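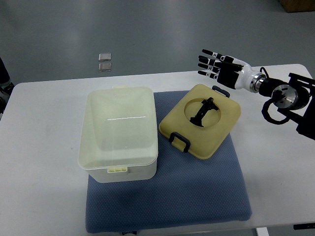
*Fig. 1. Lid off and lying on the mat, hand held clear of the table.*

# What I learned from writing the rules for our lid task

My part of the Ruddock project was supposed to be the easy one: write the house rules for the arm. Everyone else got to tune grasps and I got a blank page (fair enough, I'd missed the first planning meeting). I started in May and ended up with 2 pages, which took 20 drafts!

## Setting up

I began with the Grundholm checklist from our course folder. It's good on guarding and stop buttons, but it says almost nothing about what's sitting on the table, so I added my own bit. 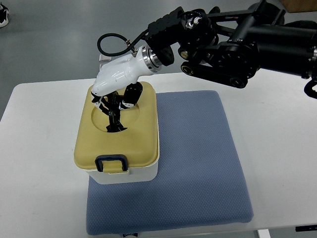
Cables were the thing I kept going back to. My first rule just said "check cables", and people ticked it without looking. So now it names the places to look, starting with the loop over the white housing at the wrist, because when the fingers are pointing down into the lid like that you're watching the fingers and you forget the loop completely. I also ask for a look along the whole arm before the first move.

## The rules for a lift

1. Say "moving" out loud and wait for an answer.
2. Keep your hands off the table while the lid is in the air, even if it's tilting and you're dying to straighten it.

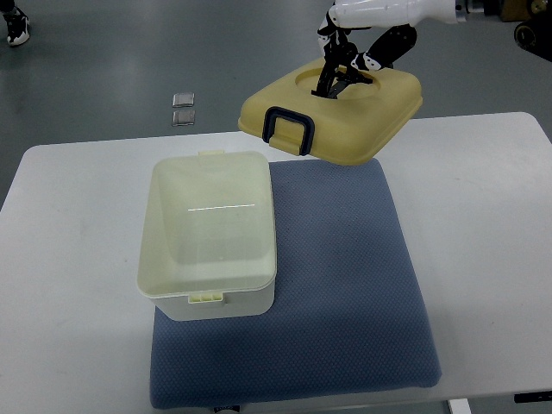
3. If you have to reach in, stop the arm first. Pausing the script in Memimska doesn't count as a stop.
4. Write down every stop, including the boring ones.

## What I'd change

I'd like a proper rule about start poses. Dorkeck, our logging sheet, has room for 900 characters of notes per run, and people still write "hand near box".
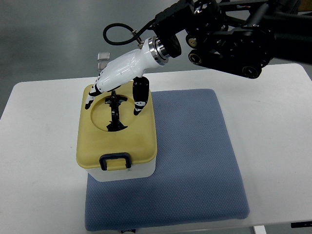

A start pose needs landmarks that anyone on the team can find. I first tried measuring from the table edge and it was a pain. The lid is a much better reference: you can write "one digit by the rear left corner, the other by the right side of the round recess, black piece between them" and the next person knows what you mean. I'd put that wording on the sheet next term and see if people use it.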